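The Begović Account

Milovan read the letter standing up, coat still on, one shoe untied. Then again. Then he put it in the freezer under the peas because he couldnt think where else.

Amra found it at six. Going for ice.

"What is this."

"A letter."

"I can see it's a letter, Milo. It's frozen."

She peeled it open on the counter. Begović & Sons, accountants, second floor over the shoe repair. Regarding the estate of the late Mirsad Petkov. Regarding a sum of 3,239, outstanding, to be paid to one Milovan Vukčević, on condition.

"On condition of what?"

"Turn it over."

She turned it over. One line, typed. On condition that he return what he took from the shop.

Quiet for a bit. The fridge humming. Down in the yard somebody's kid was kicking a ball against the garage door, bang, bang, wait, bang.

"What did you take?" Amra said.

"Nothing."

"Milo."

"I was nineteen. I didn't take anything. I took a lot of things. I ate fruit. Everybody ate fruit."

It was the fruit shop on the corner by the tram stop, the one with STULTUS painted over the window in yellow. Petkov's joke. He'd had a year of Latin with the priests and never got over it. Customers thought it was his name. Good morning Mr. Stultus, they said, and he bowed, every time, and sold them the soft peaches.

Milovan had worked there three summers. Unloading before light, sweeping, driving the van when he had no license for it. Petkov paid him in cash out of a cigar tin and argued over every coin. They'd argued about everything. About scales, about God, about whether a melon can be ripe and quiet. And then one April there was a bad argument, the real one, and Milovan walked out and went to work at Steteck loading pallets and did not go past that corner again for 20 years. Took the long way round to the tram. Twenty years of the long way round.

"What was the argument," Amra said. She had asked before. She asked it different this time.

"He said I'd shorted the till."

"Had you?"

"No."

"Well then."

"Sorin had."

She sat down. Sorin Ivanov had been at their wedding. Sorin Ivanov was godfather to their eldest, Sorin had a boat.

"You never told him?"

"Told who? Petkov? He wouldn't of listened. He'd made up his mind, he had his arms folded. And Sorin's mother was sick and it was for the pills, and I thought, fine. I'll be the thief. I didn't like the job anyway."

"You loved the job."

"I didn't like getting up."

He went to see Begović in the morning. Didn't sleep first. The stairs smelled of glue from the shoe place. The accountant turned out to be a young man, one of the Sons or more likely a son of one of them, his name was Samir, Abdelghani Samir, he'd married in. Big hands, tiny glasses. He had the file ready.

"You have the item?" he said.

"I don't know what the item is."

Samir looked down at the file. Looked up. "It doesn't say."

"It must say."

"It says 'he knows.'" He turned the page round so Milovan could read it. Petkov's handwriting, leaning over backward like it always did. He knows. Underlined so hard the pen had gone through.

"If it was the till money," Milovan said, and stopped. His mouth had gone dry. "How much would the till money be. With the years on it."

"I have no figure for a till."

"So it's not the till."

"Sir, I have an envelope and a condition. That's all I have. You have until 14th July and then it goes to the church."

Petkov hated the church. He would leave it to them purely to annoy somebody. Possibly them.

So Milovan went home and looked. Closets, the trunk of the car, the boxes from his mother's place that had never been opened, marked KITCHEN and KITCHEN 2 and MISC. Amra came behind him putting things back. He found a Marnetti coffee pot with no lid. He found his army boots. He found a penknife, and his heart went, but no, that was his uncle's.

"What did you have on you?" Amra said. "The day you left. Think."

"Trousers."

"Milo."

"An apron. I still had the apron on, I walked all the way down to the river in it like an idiot." He stopped.

It was in KITCHEN 2. Green canvas, stiff as a board, the strings gone. And in the pocket, down in the lint with a dead match, a key. Little brass key. He sat on the floor with it.

"What's it open?"

"The cellar. Oh God. It's the cellar at the shop. There was only ever one key, he was too cheap to get it copied."

"So he couldn't get in his cellar? Twenty years?"

"He'd have to have broken the door."

They went right then, Amra in her slippers, she didn't notice till the corner. He'd thought the place would be shut up. It wasn't. The yellow letters were gone and there was a new sign and the lights were on.

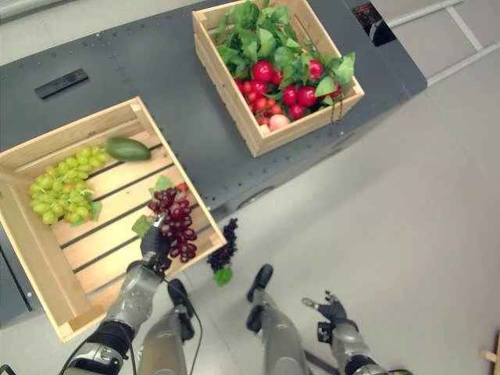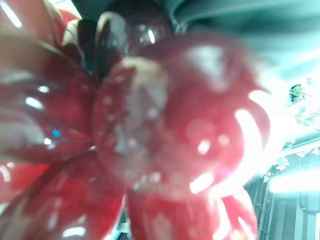
Milovan asked the girl at the counter about the cellar. What cellar, she said. Then, oh, the door in back? That doesn't open. The old man had told them when they took the lease, leave the door. It was in the lease. They kept the mop bucket in front of it.

He moved the mop bucket.

He hadn't broken it. That was the thing. Twenty years and there wasn't a mark on the wood, not a scratch round the lock, and Petkov who could not let a bruised plum go for half price had carried every sack and every box down the alley to the shed and back, in snow, with his knees, and not called a locksmith. Waiting for a boy to come back with a key. Stubborn old goat. Stubborn stupid old goat, it was over the window in yellow paint, he'd told the whole street.

"Maybe he knew," Amra said behind him. "About Sorin."

"Since when?"

"Maybe a week after. Maybe right away. Maybe he didn't know how to say it."

"He could of sent a card."

"So could you."

The key stuck. Of course it stuck. He spat on it, tried again, leaned on the door with his shoulder the way you always had to, up and then in, and his shoulder remembered before he did.

Cold air came up the steps. Dirt and old apples.

"Is there a light?" Amra said.

"On a string. On the left." He was already reaching for it.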